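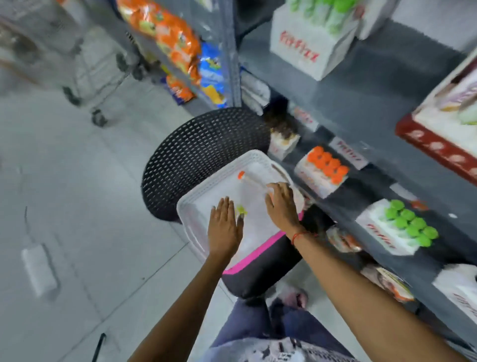
Start with the height: Sanport Tower has 358 rental flats and is the tallest building in Brokthorpe. Then the car park, its lowest four floors, behind a screen with many small openings. Point to the white basket with the lattice sides – the screen is a pattern of this kind, only much larger. Thank Hongmei Xie for the drawings. Speak slowly.

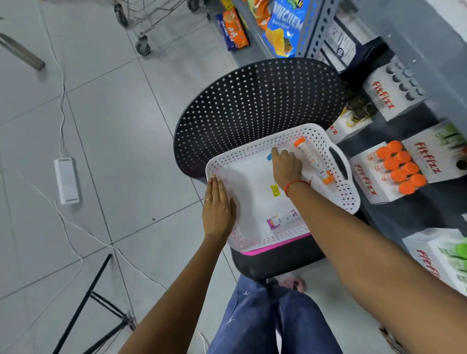 Why does the tower become narrower at the top?
The city asked for more daylight on Faltton Street, so the upper floors step back two times.

Next, the ground floor. Nearly all of it is let to shops. Mention that Mahmoud Gaber will speak about rents after the break.

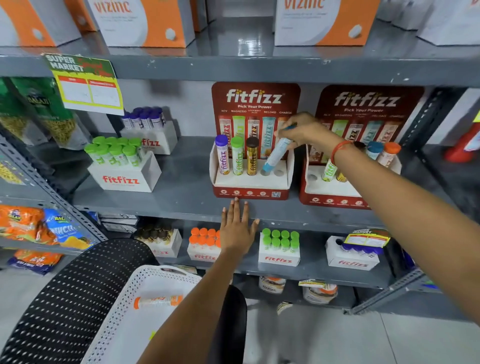

Shop shelves with fitfizz display stand.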